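**Essais de préhenseurs, lot 2 — point de mars**

Le Prevell à trois doigts est monté depuis la reprise du lot. Sur 60 prises, 14 échecs, presque tous sur les petits objets ronds. Le fournisseur, Jirnow, en promettait beaucoup moins et met nos résultats sur le compte du réglage de force. Nous avons repris ce réglage cinq fois, sans gain net.

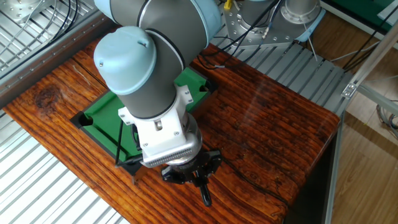 Le Rusico, à deux doigts, a fait 9 échecs sur la même série. L'écart est mince et je me garderais d'en tirer un classement : l'opérateur avait déjà la main. Le contrôleur Mykhailiuk, lui, perd encore la liaison en fin de cycle — cause inconnue.

Je ne recommande donc aucun achat à ce stade. Il nous faudrait 5 jours de plus sur le bras, avec l'ordre des essais inversé. Le budget actuel les couvre, hors pièces d'usure.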